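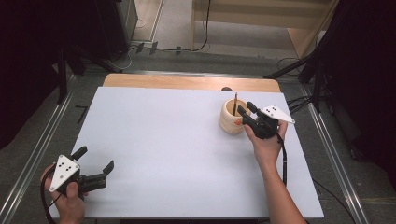
## 4.3 Recording a pick task at the Primis bench

Operators who packed by hand until August now demonstrate each pick, and the arm repeats it on the next shift.

1. Lay the white board on the table.
2. Stand the wooden cup toward the far end, on the right, with the pencil in it, tip up.
3. Take one gripper in each hand. Keep the dotted marker plates uncovered.
4. Run the right-hand cable back along the forearm.
5. Bring the right jaws to the pencil and record 40 picks.

**Note:** Rest 5 minutes after each set. Rest counts as paid time.

**Caution:** Keep cables clear of the jaws.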